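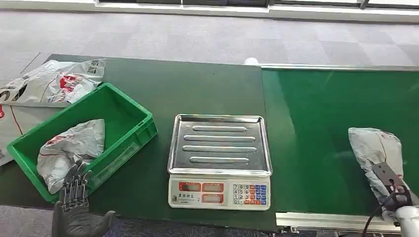
*Figura 1. Bolsa de envío dentro de un cajón verde, junto a una cinta transportadora.*

# Devoluciones de ropa comprada por internet: qué hacen los estudiantes con lo que no les queda bien

Trabajo de la asignatura Hábitos de Consumo
Autora: Stamatia Chatzigeorgiou

## 1. Punto de partida

En mi residencia, el mostrador de recogida de Statcombe se llena de paquetes en septiembre y otra vez en enero. Una parte vuelve a salir a los pocos días. Quise saber por qué se devuelve tanta ropa y si quien devuelve tiene en cuenta el coste del trayecto de vuelta, tanto en dinero como en embalaje.

La pregunta de trabajo fue la siguiente: ¿cambia la forma de comprar cuando la devolución es gratuita? Mi hipótesis inicial era que sí, sobre todo en la elección de talla.

## 2. Método

Hice 12 entrevistas a compañeros de la residencia y de la facultad durante el mes de marzo. Todos habían comprado ropa por internet desde el comienzo del curso. Las preguntas eran abiertas y las respuestas se anotaron a mano; no grabé ninguna conversación.

También comparé las condiciones de devolución de dos tiendas que casi todos mencionaban: Metance y Funness. La primera cobra la recogida a domicilio y la segunda no cobra nada si el paquete se deja en un punto asociado. Leí las condiciones completas de ambas y guardé una copia, porque Funness las modificó mientras yo hacía el trabajo (el plazo se acortó).
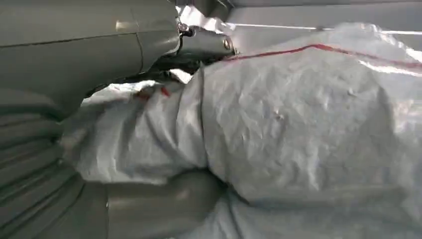 La elección de estas dos tiendas tiene un inconveniente. Metance vende sobre todo calzado y abrigos, y Funness ropa de diario, así que la comparación no es del todo limpia. Busqué una tercera tienda con un catálogo mixto, pero muy pocos entrevistados la conocían y la descarté.

## 3. Resultados

### 3.1. La talla

El motivo más repetido fue la talla. Varios entrevistados piden la misma prenda en dos tallas y devuelven la que no les sirve. Lo hacen casi siempre en Funness. En Metance prefieren mirar antes la tabla de medidas o preguntar a alguien que ya tenga el modelo.

Una estudiante de segundo lo explicó así: «Si me van a cobrar, mido. Si no, pido las dos y ya está». La frase resume bastante bien lo que oí en otras entrevistas.

### 3.2. Prendas que no se devuelven

No esperaba este resultado. Hay ropa que no queda bien y aun así se guarda. Las razones son la pereza, haber perdido la etiqueta o que se pasó el plazo. Algunos la regalan o la venden de segunda mano, y otros la dejan en el armario hasta la mudanza de junio.

### 3.3. El embalaje

Pregunté si reutilizaban la bolsa o la caja original. Quienes compran calzado suelen conservar la caja. Con las bolsas es más difícil: se rasgan al abrirlas y hay que buscar otra o cerrarla con cinta. Un entrevistado guarda las bolsas enteras debajo de la cama y las reparte por el pasillo cuando alguien necesita una.
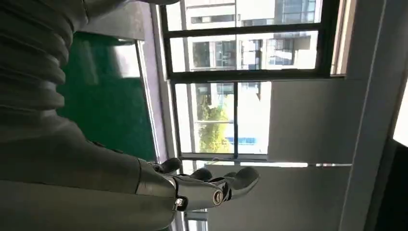 Sobre el destino de la prenda devuelta casi todos daban por hecho que vuelve a la venta. Solo dos entrevistados habían pensado en otra posibilidad. En la tienda de barrio Psarras, que vende ropa en local y también envía pedidos, la encargada me contó que revisan cada prenda, la planchan si hace falta y la vuelven a colgar - salvo los bañadores y la ropa interior, que no admiten. No pude comprobar qué ocurre en las tiendas grandes. Escribí a las dos y solo recibí respuestas automáticas.

## 4. Discusión

La hipótesis se cumple en parte. La devolución gratuita influye en la talla, pero influye poco en otras decisiones, como el color o el número de prendas por pedido. Ahí pesa más el gasto mínimo para no pagar el envío de ida, un factor que yo no había incluido en el guion y que apareció en las conversaciones.

La muestra es pequeña y procede de un mismo entorno. Además, se trata de lo que cada persona dice que hace. Un registro de pedidos reales durante un cuatrimestre daría datos más fiables.

## 5. Cambios que haría

- Añadir una pregunta sobre el gasto mínimo de envío.
- Entrevistar también a personas que no viven en residencia.
- Separar calzado y ropa desde el principio.

El guion de la entrevista y la tabla con las condiciones de las dos tiendas están en los anexos A y B.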